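# Hand-Held Gripper Pair, Club Set

Jevley puts this set together for school clubs and student teams that want to practice pick-and-place tasks by hand before they program an arm. One person holds a gripper in each hand and does the task the way the robot will be asked to do it later.

## What comes in the set

- 2 hand-held grippers, left and right
- Marker cubes, already mounted
- Spare finger pads
- Printed task cards (28)
- Carrying case

The task cards were written with the after-school robotics club in Gristville, which used the set for a full season. They start with picking up a soft object from a chair and work up to jobs that need both hands - holding a jug steady while the other gripper turns the cap, for example. Cards 13 and up assume the team has read the Ezzat workbook, sold separately.

## Using it in a club room

You don't need a special table or a cleared floor. Ordinary furniture and household items work well, and most teams change the objects every week. Keep the marker cubes facing out and don't cover them with your sleeves. Wipe the pads with a damp cloth after each session. Do not use solvent.

Students who enter the Wundbridge student challenge in April should check the current rules for finger length. The standard fingers are within the limit. The long ones are not.

## Ordering

Sets ship assembled. Schools can order on a purchase order. Replacement fingers and pads are sold in pairs - state left or right when you order.

Page updated Feb 17, 2018 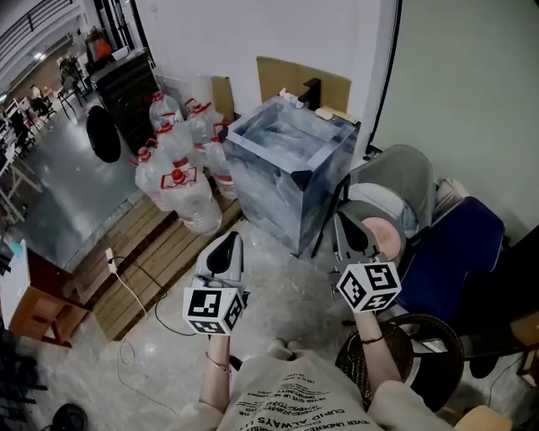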